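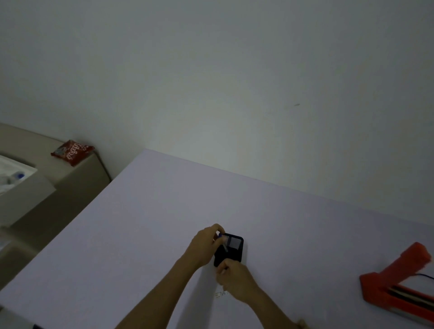

Page 1 of 5

About Skereo

Skereo is a small studio that draws icons, cursors and desktop themes for people who use free software. We are in Ikcombe, on the second floor over the bicycle shop, and we also have one desk in Sellesstead, where Kirsty works most of the winter. If you have installed the Montes icon theme from your package manager, then you already know our work, maybe without knowing our name.

How we started

Montes was first a private thing. Snežana Tomić had an old laptop with a small screen, and the default icons in her file manager were hard for her to tell apart. The folder for music and the folder for downloads had almost the same shape and the same blue. She drew new ones in Inkscape during the evenings, put them in a hidden folder in her home directory, and later uploaded them to a theme site so that she would not lose them. She wrote three lines of description and went to sleep.

The comments began to come the next morning. Some people asked for a dark panel version, some asked for their mail program, and one person sent a very long list of applications which showed a gray square in place of an icon. Snežana answered everything and made most of it. Kirsty Dalgleish wrote to her first as a user, with a script that checks a theme for missing names and broken symbolic links. That script is still in our repository, and we still run it before every release, although it has been rewritten two times and now it is much faster.

For a long time we only knew each other by e-mail. The first time we met in person was to decide on a license, and we talked the whole afternoon about corner radius.

What we make

Montes is our main theme. It has 3225 icons at this moment, if we count the symbolic ones and do not count the links. Each application icon is drawn by hand for the sizes 16, 22, 24, 32 and 48, and there is one scalable file for everything larger. We do not shrink the big drawing to get the small one. At 16 pixels a line must sit exactly on the grid or it becomes a gray smear, and for this reason the small sizes take us the longest time.

Montes Office is a separate package with the toolbar icons for office programs. It is separate because office suites keep their icons in their own archive and do not look into the system theme. Many people install Montes, open a text document and write to us that the theme is broken. It is not broken, you need the second package.

Montes Cursors is newer. It has left-handed versions, which were requested many times.

We also do paid work. Companies that write desktop software come to us when they need an icon set which fits with several desktops at once, or when their existing icons look bad on high resolution screens. This paid work is what lets us give Montes away. We take few clients in one year and we say it early if we have no time.

How we work

All source files are public. You can open them, change the color palette and build your own version with one command. The license asks that you keep our names in the file AUTHORS and that you give your changes under the same terms.

New icons come from requests. Please look first if somebody else has already asked for the same application. A good request has the name of the program, the exact icon name from its desktop file, and a link to the original icon. Without the icon name we must install the program ourselves only to find it, and this can wait for weeks.

We release when there is enough to release, usually a larger one in December and smaller ones when a desktop changes its icon names. Between the releases you can use the development branch, but please do not package it for a distribution.

About logos: we redraw the icons of other projects in our style, and sometimes a project does not like this. If you maintain a program and you prefer that your original icon stays, write to us and we will remove our version in the next release. It has happened, and there were no bad feelings.

Who we are

Snežana Tomić draws. She studied cartography, and she says that a map symbol and a toolbar button have the same problems. She decides about shapes and colors, and she answers the design mail.

Kirsty Dalgleish takes care of the build scripts, the packages and this website. She is also the person who will reply if you report a bug, normally in the morning before 10.

Other people have contributed icons, translations and fixes. Their names are in the AUTHORS file of each package, in the order in which they arrived.

Supporting us

You can order a printed poster with the first 100 icons of Montes, in the order they were drawn, including the ones that we have replaced since. We printed 2000 of them and the rest are in boxes in Ikcombe. Donations are also welcome, and they go to the hosting and the test computers.

Contact

Use the contact form for paid work and for questions about the license. For icon requests and bugs please use the tracker, also if you think it is only a small thing. We read English, Serbian and a little German.

Next page: Our packages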